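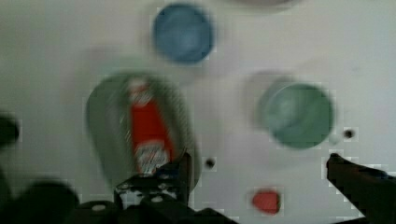
## 4. Clearing station — day shift set-up

Applies to the Nisness table arms at Wumbei canteen. Old steps from May are void, bin them.

1. Key to HOLD before you touch the table. Wait for the fingers to stop.
2. Wipe the white top. Keep cloth and spray out of the bolt holes, crumbs too.
3. Set out the practice dishes: bowl, cup, plate. Bottle goes lying down, not upright. Spacing doesn't matter much, the arm should cope with a mess.
4. Hands out. Key to RUN.
5. Watch the first 11 picks yourself. Then you can go do other work, but stay in earshot of the buzzer.
6. Log misses on the Tristetari sheet. Item and what went wrong, that's enough.

**CAUTION:** Never reach between the fingers to save a dish. Let it drop. Dishes are cheap.

**Note — bottle on a plate.** Slow grip only (setting 2). Cap shut tight. Fast grip squeezes, and you're the one mopping.

**Note — small items.** Anything tiny near the fingers gets picked last or skipped. Clear it by hand, on HOLD.

### 4.1 Who does what now

Scraping and stacking used to be 3 people all through lunch. Now one person minds the arms, the other two move to serving and the dish room. Rotate every hour, don't leave the same person on watch. It's dull and people stop looking.

Hours and pay grade stay as they were. Dinesh Wickramasinghe has the new rota, ask him and not the shift lead. Swaps in by Thursday.

Pick rate target is around 94 percent. That is a target for the arm. It does not go in anybodys review. If someone tells you different, tell Abena Osei.

### 4.2 If it stops

- Buzzer, amber light: key to HOLD, clear the item, back to RUN.
- Buzzer, red light: leave it on HOLD and call Nuretlow support. Clear tables by hand untill they ring back.
- No buzzer, no light — check the plug first.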